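Part 2: Laying out the bench

I used to skip this part and go straight to putting kits together, and I paid for it with a lot of crawling around looking for connectors. Give yourself a few minutes before you start.

1. Wipe the table down and let it dry. If you've pushed two tables together like I do, run a finger along the seam and nudge them until they're level.

2. Put the steel tray in the middle, where you can reach it with either hand.

3. Set the yellow bins on both sides of the tray, two to a side, and slide each pair up close (small parts love a gap!).

4. Square up a stack of plain paper and lay it in the tray. Keep it blank for now — the packing notes come in Part 3.
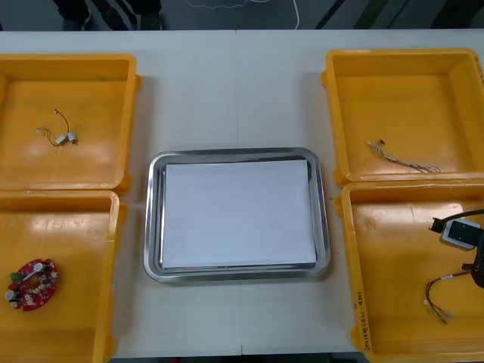 5. Give every bin one kind of part and stick to it. Cables go with cables and boards go with boards, even when you're down to the last one and it feels silly.

6. Lay cables down with the connectors side by side and the wire in a loose curve. Please don't wind them tight around your fingers, I've ruined a few that way.

Caution: Pick up circuit boards by the edges, and touch something grounded first. Never stack bare boards in a bin.

Note: Violeta Rivadeneira likes her boards on the right because she's left-handed. Swap sides if that suits you, but do it before you fill anything.

7. Check your bins against the parts list for your kit. If something's missing, write it on the shortage sheet and carry on with the next kit.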